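Search this site Enter keywords Go

Homework, bilingual families and the new reporting guidelines

2 February 2025
By Czesław Baran

Families returning for the new term will find that the Harach Community Language School has changed the way it sets homework and the way it reports on it. The changes apply to all classes from the first year of primary to the end of junior secondary, and were approved after a review that began in October. The full guidelines are available from the office at the Puta Street campus. The main points are set out below for parents who have not yet had the opportunity to read them.

The review was prompted by a pattern that teachers had noticed over several years. Children who attend a mainstream school during the week and a language program on top of it were often completing their second-language homework late in the evening, and frequently with a parent doing a large share of the writing. Teachers were marking work that told them little about what the child could do. Parents, for their part, reported that homework had become the most common cause of argument in the home language, and that some children had begun to answer in English to bring the discussion to a close.

A questionnaire was sent to all 569 enrolled families, and 209 replied. The replies were divided on most matters. Many parents who were themselves educated in systems with daily written homework regarded it as a sign that a school takes its work seriously, and were concerned that any reduction would leave their children behind cousins of the same age overseas. Others asked that homework be abolished altogether for the younger classes. There was broad agreement on one question only, namely that parents wished to be told more clearly what was expected of them.

Under the new guidelines, written homework in the first three years of primary is replaced by reading aloud and conversation. Each fortnight the class teacher will send home a short list of topics, such as the weather, a family visit or the preparation of a meal, and parents are asked to use the home language for these in whatever way suits the household. No record needs to be kept and no signature is required. Grandparents and older siblings may take part.

From the fourth year onward, written homework will continue but will be limited to five short tasks in each eight-week block. Tasks will be set at the beginning of the block so that families may plan for sport, music and the demands of the weekday school. Work handed in late will still be read. Teachers have been asked to mark for meaning first and to correct spelling only where it is the subject of the lesson - a change that some parents may find unfamiliar at first.

The half-yearly report will no longer give a grade for homework. In its place the teacher will write a short comment on the child's speaking, listening, reading and writing, in both English and the home language. Parents who would prefer to discuss the report in person may request an interview at the office.

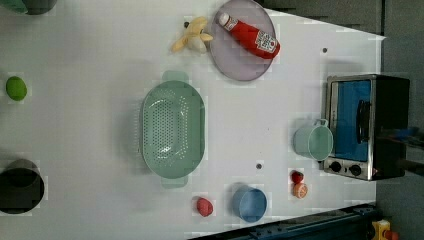
Mrs Benítez wrote to the school after reading the draft that she had no objection to less writing, but feared that conversation would be treated as no homework at all. In her own childhood, she explained, an exercise book was something her mother could hold and inspect, and she would like the school to offer parents a similar means of knowing that their children were making progress. She also asked whether families who wished to continue with weekly written work could do so.

They may. Optional worksheets for the lower primary classes will be kept at the office and can be collected at any time during the term. They will not be marked, although teachers will be pleased to look at them with the child. On the matter of progress, each lower primary class will hold an open lesson once a term, at which parents may sit in and listen.

Parents of children at the Grostent annexe should note that the same guidelines apply there, and that printed copies will be sent home with the first class list. Written comments on the guidelines may be left at either campus until the end of term.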